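Household Manipulation Pilot, Culow site
Progress report to Flerkska Fund
Prepared by Vandana Jaiswal, with input from Sneha Saxena and Bhupendra Malhotra
Mar 26, 2023

Short one this time, we're mid-collection and the full tables go out with the next report.

Where we are

2313 demonstrations logged, all teleoperated, head and wrist streams synced. 700 of those are footwear on shelves, the rest mixed household handling. Sync drift problem from the last report is fixed (bad clock setting on the recorder, Bhupendra found it). Everything before the fix was re-stamped and kept.

Slipper shelf task

Still our main benchmark. Slides are good test objects: soft, chunky, light colors on light wood, and they tip over. Sneha rewrote the operator script so the grasp point is left to the operator. More variety in the approach angles, slower episodes. We think its worth it.
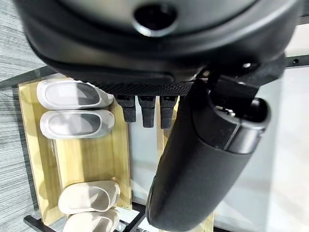

Wrist view over the shelf, gray and beige slides.

Wrist view is carrying most of the signal close in. With wrist stream dropped at training the policy still finds the shelf but loses the slipper in the last bit of the reach. Adding it back recovered most of that. Numbers are from one seed only, please don't quote yet.

The head view matters for choosing which slipper to go for, and for noticing one that has ended up on its side. We now label pose per slipper (flat / on side / leaning) instead of one label for the whole shelf. Kanchan did the relabel, 20 episodes left to check by hand.

Room clutter we leave alone. Cables, chairs, people's feet, all stays in the head stream. Cleaner rooms gave us a policy that did worse once it left them. 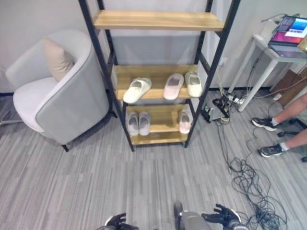

Method change: two-stage policy

Old version was one network end to end. New version, internal name Deva, splits it. Stage one takes the head view and outputs a target and a rough approach. Stage two runs on the wrist views only, takes over near contact. Handover is a learned switch, not a fixed distance. Training time went down, which we did'nt expect.

Open issue is the switch firing early when the fingers themselves fill the wrist image. Hannelore is trying a mask over the gripper. First runs look better, too few to report.

White on white

Second thing we're pushing on. Fine-grid white surfaces close to the fingers, folds and curves, very little contrast. Depth is poor here and the baseline basically guesses.

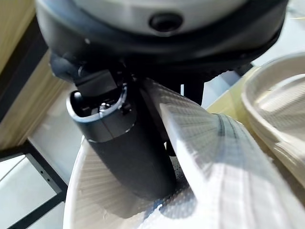 Photo: Culow site team, wrist stream

Tried three things. Plain augmentation, small gain. Higher wrist resolution, better but the recorder drops frames. Short history of past wrist images, best so far and cheap, so that goes into Deva by default. Failures left are mostly seams and shadow lines read as edges. The shadow the finger throws onto the surface is a big part of it, we have no fix for that.

We also want more episodes with the fingers low over a curved rim. Same white texture, different geometry, and the policy should not need retraining for it. Operators have been asked to vary the wrist tilt on these.

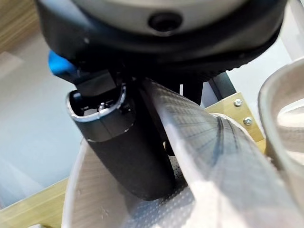
Budget and schedule

On track. Schnyder invoice for spare fingertips came in under the estimate, difference moved to storage. Operator hours slightly over in March, covered.

Next
- finish pose label check (Kanchan)
- gripper mask, 4 seeds, with and without (Hannelore)
- white surface set, freeze the test split before any more tuning
- fix dropped frames at high resolution or give up on it

One request: please confirm whether the data release can wait for the frozen split. Sneha needs an answer before she books the annotators.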